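4 min read

Section 9. Fitting and adjusting the shelves

This section covers the adjustable shelves in Hikley wall cabinets. Hang the cabinet and check it for level before you start (see Section 8). If you are fitting shelves in a Plevance base unit, use the sheet packed with that unit. The pegs are a different size.

You will need:
- the shelf pack and the bag of pegs
- a small level
- a pencil
- a soft mallet
- a step stool with a flat top

CAUTION: Do not load any shelf until all of its pegs are pushed fully home. A shelf resting on a loose peg can tip forward when the door is opened.

Choosing the shelf height

1. Decide what will be kept in the cabinet and measure the tallest item.
2. Add a little clearance so that the item can be lifted out without tilting it.
3. Find the row of holes nearest to that height on the left side panel and mark it lightly with the pencil.
4. Count up from the bottom hole and mark the matching hole on the right side panel. Mark the rear holes the same way.

Note: Do not measure from the countertop. Older countertops are often out of level, and the marks will not match.

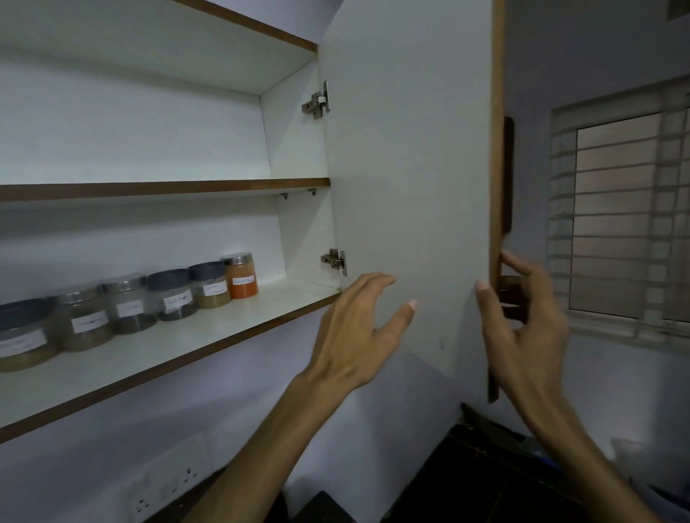
Pegs go in before the shelf. Push each one into its hole by hand, then tap it with the mallet until the collar sits flat against the panel. Four pegs are needed for each shelf, two on each side. Metal pegs should be used for anything heavier than glasses or dry goods — the clear plastic ones in the same bag are for display shelves only. Once the shelf is down, look up at it from below, as in the picture, where two of the metal pegs can be seen under the middle shelf. Turn the shelf so that the finished edge faces the door.

Setting the shelf in place

5. Open the door fully. Hold the shelf at an angle, with one end higher than the other, and pass it into the cabinet above the pegs.
6. Lower the high end slowly until the shelf rests on all four pegs.
7. Press down on each corner in turn. If the shelf rocks, take it out and check the hole count on both sides.
8. Lay the level across the shelf from side to side. If the bubble is off center but the pegs match, the cabinet itself has moved. Go back to Section 8.

CAUTION: Keep children away from the work area while pegs are loose. They are small enough to swallow.

Moving a shelf later

Empty the shelf first. Lift it straight up off the pegs before you tilt it. Pegs that have been in place for a long time may be tight — turn them with pliers wrapped in a cloth and pull straight out. Do not pry them against the panel.

Replacement pegs are sold in bags under part number 101.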